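4.2 Floor color and how warm a room feels

It has long been our feeling, and we suspect that of a good many people who have lived through a northern winter, that the color underfoot has something to do with how soon one reaches for a sweater. In the Dostow survey we put the matter to 459 householders, of whom 68 had changed the color of a floor in the past year, and we asked each of them to rate the same set of rooms on a comfort scale, first in January 2020 and then again in March.
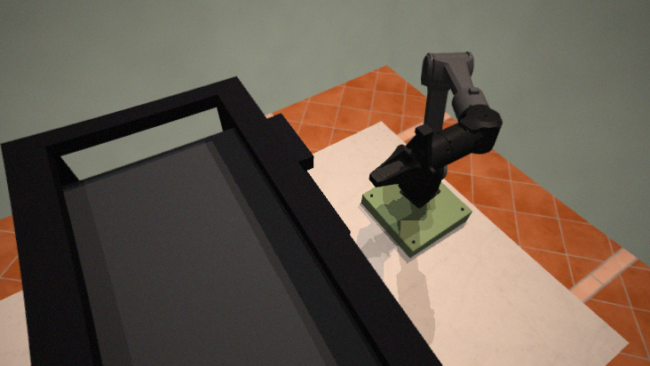
Figure 3. Rendered interior with a terracotta tile floor.

Ratings of warmth were, we are happy to report, a good deal steadier across the two rounds than we had dared to hope. Rooms with floors in the red and orange family were called "warm" or "very warm" more often than rooms with gray or blue floors, even where the thermostat setting printed beside them was exactly the same. Wall color seemed to matter less, and a muted gray-green wall above orange terracotta tile, as in Figure 3, did little to cool people's opinion of the room.

We should add, in fairness, that 35 householders in the Pludov district left the second form blank, and their first answers are kept out of the totals given here. Older tiled kitchens are taken up in Section 4.3.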